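Sourdough log, September 2018

Second week on the new flour from Zeleke. The starter is sluggish in the morning and quick by late afternoon, so I have moved the feed to after supper.
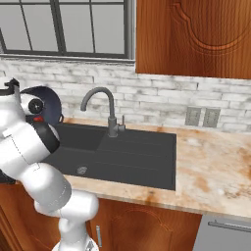
Hydration stays where it was. I dropped the starter to flour ratio and the dough held its shape better on the bench, though the crumb is still tight near the base. I suspect the stone. It takes 30 minutes to come up to heat and I have been loading at 10. Tomorrow I will wait the full time and change nothing else.

The Wisar scale drifts by 2 grams when left on. Zeroing before each weighing fixes it. For salt this matters, for flour it does not. I have gone back through the notebook and marked the salt figures from the last three bakes as doubtful.

Bulk rise was slow again — the back room in Stoltstead drops off sharply after dark and I do not want to heat it for a bowl of dough. Left it 12 hours under a plate. Surface slightly dry, some skin to fold back in. A damp cloth would be better.

Crust good. Flavor more sour than I like, probably from the long rise. The rye from Zimavum arrived with a split seam and I have moved it to a jar. Will not open the second bag until November. By then the room will be colder still and the times will need working out again.

Need: parchment, coarse salt, a new blade.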